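Dimitriou Shared Workshop: Equipment Support
Ticket 300: Desktop sorting arm, repeated missed picks on small cylindrical items
Opened by: Haiyan Fang
Assigned to: Randa Hamdan
Status: Closed

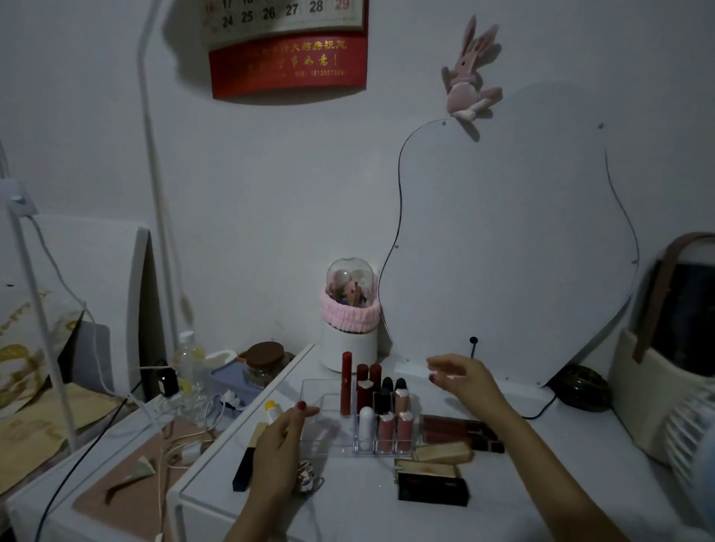
The arm is a home build, assembled from the Brulteck kit on the workshop bench and intended for use on a member's vanity desk. Its task is to lift one lip product from a storage tray and return it to the same compartment. The member reports that the arm completes the task on the bench with wooden dowels and fails on the desk with the real items. The target tray is clear acrylic with the products standing upright in compartments, and a wavy-edged mirror is mounted directly behind it. Both were absent from the bench setup, and both were treated as possible causes. The tall red lip gloss at the back left was selected as the test item for all runs recorded in this ticket.

Symptoms as reported
The gripper closes before reaching the item, or closes on the compartment wall. The controller reports a completed pick in either case. No error code is stored.

2021-09-30, first entry (R. Hamdan)
Requested the controller log and the calibration file. The log shows 14 attempts, of which 2 ended with the item held. The calibration file was made on the bench and was not repeated after the arm was moved. Member was asked to clamp the base, run the full calibration and repeat the test without changing any other setting.

Second entry (H. Fang)
Calibration completed. Sideways error is gone. The gripper still stops short of the item on most runs. Firmware is the version supplied with the kit.

Third entry (R. Hamdan)
The remaining error is in depth only. The Vasdale distance sensor on the wrist gives unstable readings when pointed through clear plastic. Member was asked to carry out the following checks in order and to record the result of each:
1. Cover the mirror with a plain cloth and run the test.
2. Remove the cloth, apply matte paper tape to the front wall of the tray, and run the test.
3. Leave the tape in place and lower the approach speed to 14 mm per second.

Fourth entry (H. Fang)
Check 1: no change.
Check 2: stable readings, item held on every run.
Check 3: same result as check 2. Slower approach retained.

Resolution
Fault attributed to distance readings taken through the clear tray wall, combined with an outdated calibration. The mirror had no measurable effect. The tape is accepted as a temporary measure. A replacement wrist bracket, which allows the sensor to read from above, has been requested from Imosham and is expected in November.

Members fitting the bracket must repeat the full calibration before use. A new ticket should be opened if missed picks return, with the controller log attached.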